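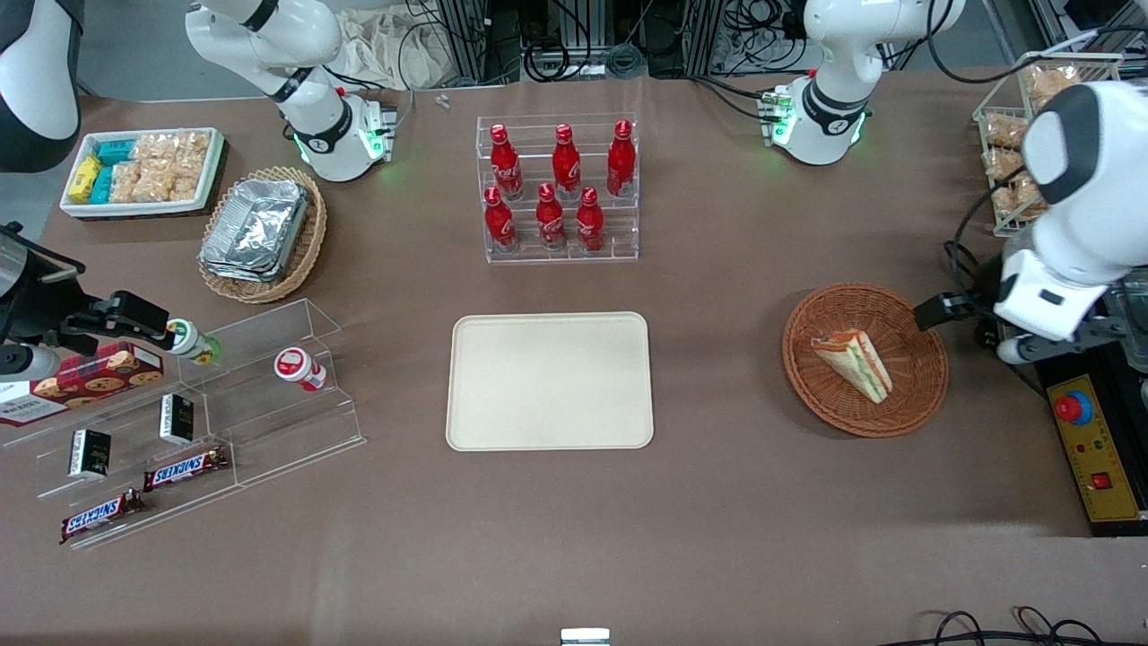
Submuestreo de croma 4:2:0 y caída de detecciones en un clasificador HOG + SVM

Foros > Procesamiento de imagen > Códecs y artefactos

marta_ibz

Tengo un detector HOG + SVM lineal entrenado con PNG sin pérdidas. Al pasar el conjunto de prueba (2123 imágenes) a JPEG calidad 85 con submuestreo 4:2:0, pierdo 103 detecciones respecto al original. Con 4:4:4 y la misma calidad pierdo 8. El HOG se calcula en RGB, tomando en cada píxel el canal con mayor magnitud de gradiente. Celdas de 8x8, bloques de 2x2 celdas, normalización L2-Hys. El umbral de decisión no se ha tocado.

Esperaba que el croma influyera poco. ¿Conviene reentrenar con JPEG o cambiar de espacio de color?

Alvar Haugland

El resultado es coherente con la selección por canal máximo. En 4:2:0, Cb y Cr se guardan a la mitad de resolución en ambos ejes. Al reconstruir RGB, los bordes con contraste cromático fuerte y luminancia similar quedan suavizados, y son justo los bordes en los que un solo canal domina la magnitud.

Antes de reentrenar haría dos pruebas:

Calcular el HOG solo sobre Y en ambos conjuntos. Si la diferencia entre 4:2:0 y 4:4:4 desaparece, la causa queda localizada. Lo normal es perder algo de sensibilidad de partida en el original.

Comprobar el filtro de sobremuestreo del decodificador. libjpeg aplica por defecto interpolación triangular («fancy upsampling»); otros decodificadores replican el píxel y dejan escalones cada dos píxeles que el HOG ve como gradiente.

En Brerley tuvimos un caso parecido con 345 imágenes de validación y lo resolvimos mezclando en el entrenamiento versiones 4:2:0 y 4:4:4. Compara además la curva completa: con un umbral fijo, un desplazamiento pequeño de las puntuaciones se confunde con pérdida de capacidad.

pixel_roto

sube la calidad a 95 y listo, el disco es barato

marta_ibz

Subir a 95 no cambia el submuestreo si lo fijo en 4:2:0. Con HOG sobre Y la diferencia entre ambos modos es nula. Me falta revisar el decodificador.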